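Last updated: December

By a staff contributor

Label the bins before you fill them

Most small workshops own more parts than they can find. Ours certainly did. When we moved into the unit on Lekota Street we had 412 kinds of screws, fittings and spacers on the inventory sheet, and half of them lived in coffee cans.

The usual answer is a cabinet with many tiny drawers. I think that is a mistake. Drawers hide what they hold, and they get pulled out too far and dumped on the floor. An open-front bin on the bench does the job better. You look in, you see the part, you take it.

What makes a bin worth buying is the label window. A marker on plastic rubs off in a month, and tape curls. A slip of paper behind a clear panel can be swapped whenever the contents change, and contents always change. We spent a Saturday's worth of labor on slips and have not regretted it.
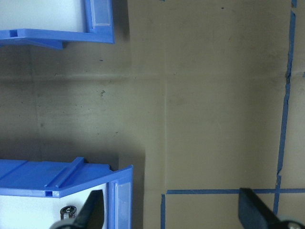
One reader who runs a repair counter at Stisine wrote back that labels are a waste of time if the bin is open, and that anyone who can't tell a fitting by looking at it shouldn't be reaching for one.

I disagree. Two fittings can look the same and differ in thread, and the person reaching may be new. The label also tells you what to reorder when the bin is empty, and an empty bin with no label tells you nothing.

I would add one rule. Keep one kind of part to a bin, even if that leaves a bin holding a single piece. We broke that rule for six weeks and spent the seventh sorting.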